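# Laundry room notes: detergent, floors and dust

Updated 29 September 2021

Most of the mess in a small laundry room comes from two things, drips and lint. Start with the drips.

- Carry a big detergent jug by the handle, cap on tight, and set it down before you open it.
- Wipe the threads of the cap every week or so. Dried soap there is what makes a jug leak.
- Keep the jug low. A shelf over the washer is handy until the jug walks off it during a spin.

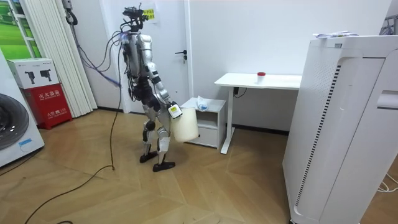
Wood floors need a little more care than tile. Soap left on the boards turns dull and then sticky, so go over it with a damp cloth, then a dry one. Don't use the mop from the kitchen, which usually has grease in it. A shallow tray under the jug helps too. The Fikeo boot tray is the right depth, and an old baking sheet does the same job.

Keep cords off the walking path. Run them along the wall and hold them with flat clips every 10 inches. Check behind the washer each January, when the hoses are easy to forget.

## Lint and the air purifier

An air purifier near the laundry picks up a lot of fluff. Brush the small holes in the front panel with a dry paintbrush, working from the top down, and finish with the vacuum on low. Unplug it first. Don't spray cleaner at the panel. Spray the cloth.

Keep the top clear. Wrappers and dryer sheets end up there, and anything sitting over an outlet slot can block the air. Leave at least 8 inches between the cabinet and the wall unless the manual asks for more.
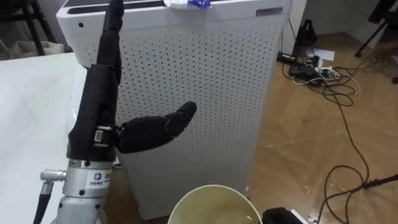
One reader wrote in to say that the paintbrush pushed more dust in than it took out, and that a vacuum with a soft brush head did better with no brushing beforehand. The same reader washes the foam prefilter in plain water and lets it dry overnight before putting it back.

Check the manual before you wash any filter. Paper ones go in the trash.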